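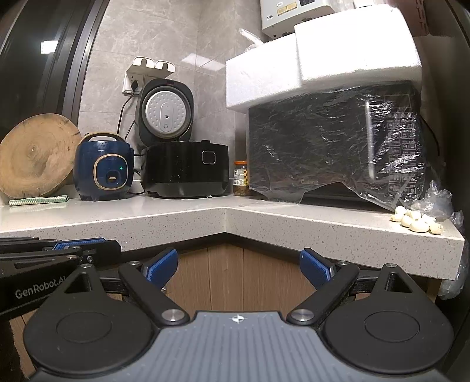
Ticket: Hot water at kitchen tap goes lukewarm, then comes back
Opened by: Titilayo Nwachukwu
Assigned to: Obed Ankrah
Unit: Irkia, upper flat
Status: Open, waiting on part

Titilayo Nwachukwu wrote:
The hot water at the kitchen tap drops to lukewarm after a couple of minutes and then recovers by itself. Bathroom is fine as far as I can tell. The heater is the Karel wall unit that came with the flat. I have already turned it off and on again, so please don't make that the first suggestion. The display shows no error code.

Obed Ankrah wrote:
Thanks for reporting this. Could you check that the heater is set to 50 or above and that the eco setting is off? A lot of these complaints come down to eco mode.

Titilayo Nwachukwu wrote:
Eco is off. It was off before. The temperature setting is the same as it has been all year and the problem started in June, so I don't see how the setting explains it.

Obed Ankrah wrote:
Understood. The Khondokar help desk says limescale in the heat exchanger. They recommend a descaling visit and sell a service plan that covers it.

Titilayo Nwachukwu wrote:
I'm sure they do. If the exchanger were scaled up, wouldn't the bathroom go lukewarm too? Same heater, same pipe out of it. I'd like somebody to explain that part before anyone books a paid visit.

Musa Balogun wrote:
Jumping in from maintenance. She has a point. Before we pay for descaling, please run this test. Open only the bathroom hot tap and time 12 minutes with a thermometer in the stream. Then do the same at the kitchen. Write down the lowest reading each time. Don't run anything else.

Titilayo Nwachukwu wrote:
Done on Sunday, early, with nobody else using water.
Bathroom: lowest 49, steady the whole time.
Kitchen: started at 48, fell to 31, went back up, fell again.
So the heater is making hot water and something happens to it on the way to the kitchen.
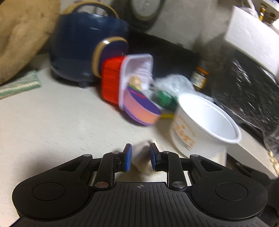 I also ran the kitchen tap with the cold supply under the sink shut off. No drop at all. It stayed at 48 until I got bored and turned it off. Flow was a bit weaker but that was the only difference.

Musa Balogun wrote:
That's useful. With the cold closed and the temperature holding, I would look at the mixer cartridge. A worn one can let cold cross over into the hot side even with the lever all the way to hot. What make is the tap?

Titilayo Nwachukwu wrote:
Cokaletti, single lever. No model number that I can find. I'm willing to believe the cartridge, but I was also told to believe eco mode and limescale, so what would prove it?

Musa Balogun wrote:
Fair. Swapping it is the proof. It's a $20 part and takes me less time than a descaling visit takes to book. If the swap changes nothing, I put the old one back and we look at the pressure valve on the cold line.

Obed Ankrah wrote:
I've asked Khondokar to cancel the descaling request. They replied that they "strongly advise" keeping it. I've asked what they base that on. No answer so far.

Zeyu Zou wrote:
Stores here. Cokaletti made 2 cartridge sizes for that style of tap and they look the same in the catalog. I have one of each on order. Please don't let anybody close this ticket on the strength of the order alone, we did that last time.

Titilayo Nwachukwu wrote:
Please leave it open until I've repeated the kitchen test with the new cartridge in and the cold supply open. Same thermometer, same 12 minutes.

Obed Ankrah wrote:
Noted. Status changed to waiting on part. Next step: Musa to fit cartridge, Titilayo to retest.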